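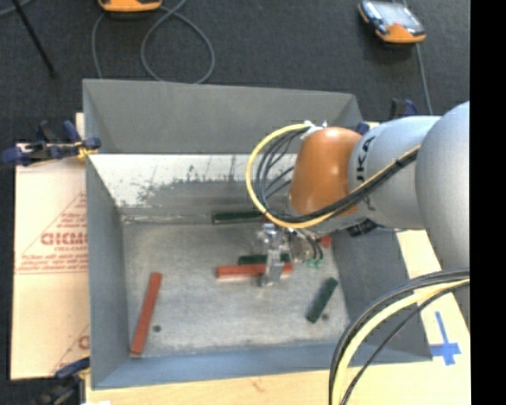 Rapport de projet : monter un voyage d'étude à petit budget en Macédoine du Nord
Module Tourisme et territoires, deuxième année
Groupe : Vega Cuesta (rédaction), Anastasia Tzanetos, Cleiton Macedo

Quand notre enseignante, Ourania Kalogeropoulos, a distribué les destinations, j'avoue que j'espérais très fort l'Islande. Ou le Portugal, à la limite. J'ai déplié mon petit papier et j'ai lu « Macédoine du Nord ». Cleiton a tout de suite parlé de salade de fruits (il s'appelle Macedo, il avait attendu ça toute sa vie, je crois) et moi j'ai passé la soirée à chercher où placer Skopje sur une carte muette. Bref, on partait de loin !

La consigne était simple sur le papier : construire un séjour de 7 jours pour un petit groupe d'étudiants, avec un budget maximum de 700 euros par personne, tout compris, puis faire lire le programme à des gens qui voyagent pour de vrai. On devait aussi garder une trace de nos hésitations, donc je les laisse dans le texte, même celles dont je suis moins fière.

1. Le point de départ

On a commencé par la capitale, par facilité : l'aéroport est là, les bus partent de là. Skopje, c'est un drôle de mélange. D'un côté du Vardar, le vieux bazar, les minarets, les échoppes de thé ; de l'autre, des façades blanches toutes neuves et des statues vraiment partout. Anastasia trouvait ça affreux, moi je trouve ça fascinant, et on a perdu presque une séance entière à se disputer là-dessus. On a gardé deux nuits sur place, avec une journée au canyon de Matka, qui est tout proche et où l'on peut louer un kayak ou prendre une barque.

2. Ohrid, évidemment

Impossible de faire un programme sans le lac. Ohrid est classé au patrimoine mondial, la vieille ville grimpe sur la colline, et il y a cette petite église de Saint-Jean de Kaneo au-dessus de l'eau que tout le monde photographie. J'ai d'abord voulu y mettre quatre nuits. Cleiton a protesté (avec raison, je l'admets maintenant) parce qu'on n'avait plus rien entre les deux villes. On est descendus à trois nuits, en comptant une sortie au monastère de Saint-Naum, tout au sud, près de la frontière albanaise.

Pour l'hébergement, on a écrit à une pension familiale, Karagiannis, qui nous a répondu en moins d'une heure et dans un français bien meilleur que mon macédonien. Ils proposaient des chambres de trois avec petit déjeuner, et un repas du soir sur demande. Le fameux tavče gravče, des haricots cuits au four dans un plat en terre, figure donc au menu du troisième jour !

3. Bitola, ma préférée

Il restait une nuit à caser et c'est là que j'ai découvert Bitola. Une longue rue piétonne, des cafés, d'anciens consulats, et les mosaïques d'Héraclée juste à la sortie de la ville. Ça se glisse très bien sur le chemin du retour. Anastasia aurait préféré le parc de Mavrovo, mais les horaires de bus qu'on a trouvés se contredisaient d'un site à l'autre et on n'a pas voulu risquer de laisser un groupe au bord d'une route.

4. Le budget (aïe)

Premier calcul : 1037 euros par personne. Grand moment de silence. On avait mis un minibus avec chauffeur pour toute la semaine, proposé par l'agence Ekico, et une guide chaque jour. On a tout repris : bus de ligne entre les villes, guide seulement à Ohrid et à Héraclée, pique-niques à midi. Deuxième calcul : 612 euros, vol compris. La différence avec le plafond nous laisse une petite réserve pour les imprévus, jusqu'à 88 euros par personne.

5. Les retours

Stelios Triantafyllou, qui accompagne des groupes dans les Balkans pour l'association Jerkitthorpe, a relu le programme. Il nous a reproché une arrivée trop tardive à Ohrid et nous a conseillé le bus du matin. Il a aussi rayé notre visite nocturne de la forteresse de Skopje, avec un gros point d'interrogation dans la marge. Corrigé !

Ce que je changerais

Je m'y prendrais plus tôt pour les devis, et je vérifierais les jours fériés orthodoxes avant de fixer les dates. On avait choisi juin sans trop réfléchir, pour la baignade. Anastasia a mis le tableau des dépenses et les horaires de bus en annexe, avec les adresses des pensions qui nous ont répondu.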